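Avcombe Work Surface 96

Item no. 1578

The Avcombe is a flat, pale work surface for sewing rooms, packing benches and craft tables. It is made by Grustwood and sold through Hikeo and selected dealers. The top is 96 cm long and 39 cm deep, and it sits directly on an existing bench or on the Mendonça base frame (sold separately).

The finish is matte. Glossy tops throw back light from an overhead lamp and make it hard to see pencil lines, thread ends and small pins. The Avcombe was drawn by Adalberto Nogueira, who cut patterns for a living before he moved to furniture, and the low-glare surface was the first thing he asked for.

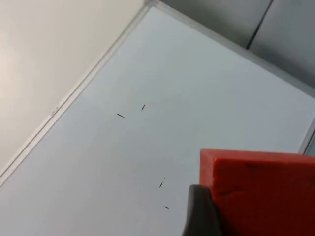 Smooth matte surface in pale grey-white, with a narrow raised rim.

Clean with a soft cloth and warm water. A drop of dish soap is fine for chalk and grease. Do not use scouring pads, acetone or bleach. Ballpoint ink should be wiped off the same day — older marks may leave a shadow.

The Avcombe is not a cutting mat. Put a self-healing mat on top before using a rotary cutter or craft knife. Irons and hot glue guns need a heat-proof pad.

Load and mounting
Maximum load is 30 kg, spread evenly. On the Mendonça frame the top is held with the screws supplied with the frame. On a bench it can be used loose, or fixed with double-sided tape along the back edge. Do not drill through the surface.

In the box
Work surface
Four adhesive rubber feet
Care sheet

Not included: base frame, cutting mat, lamp.

Delivery and returns
Ships flat in one carton. Please check the corners before signing for the delivery and note any damage on the driver's slip. Unused items can be returned within 30 days in the original packing. Orders placed before 2 p.m. leave the warehouse the same working day.

The longer version has been discontinued. Spare feet and replacement screws for the Mendonça frame are still in stock — order them from the parts page.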